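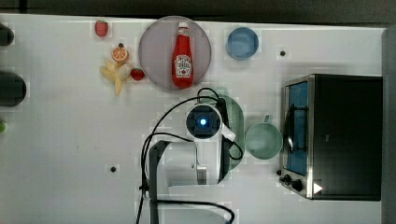

Wednesday, January 2, 2019

First session after the break, kitchen table setup, policy name still Lis. Felicja wants the new examples to cover the green dish in the middle of the table, which the model handles badly when anything tall is close by. I left the ketchup bottle lying on the round plate behind it and the mint mug to the right, with the toaster oven past that. Reset rule is the same as in July: only the dish goes back, the rest stays where it ends up.

Target for this layout is 76 demos. Aleksandra drove, I logged. She likes the slower gain setting on the Stemetti controller and I've left it there - put it back if you prefer the old one.

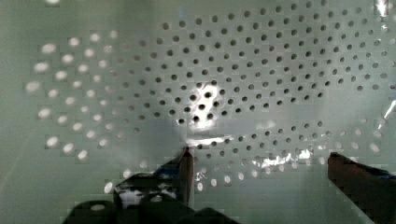
Two things to settle before we train on any of this. The wrist stream and the overhead stream have to be aligned on the same clock, and the offset file is still the old one. Glenys has the script. Also the exposure on the wrist camera should be locked for the whole batch. If it drifts between demos the model may pick up on it, and we had enough of that last time.

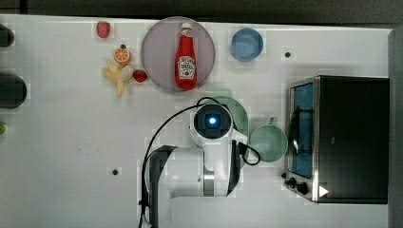

Overhead view, bottle on the plate, oven at right.

Labeling: keep the short prompts, one sentence each, no color words unless there are two of the same item on the table. Both strawberries count as the same item. Stanisława's sheet has them as separate names and needs fixing before the merge.
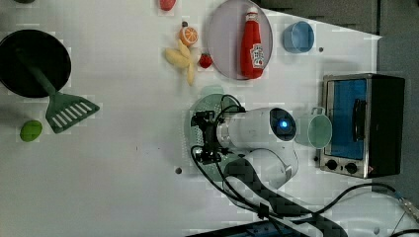 Next layout should bring in the cookware, which is thin in the set we have. Out of 400 demos in the Novar folder only 8 use it. The black frying pan is already at the left with the green spatula lying across it, so I'd start from there and vary the angle of the handle. Leave the lime-like green fruit near it as a distractor. Jadwiga asked for two operators per layout, so Aleksandra and I will swap halfway.

To do: offset file, exposure lock, label sheet, ask Glenys about disk space.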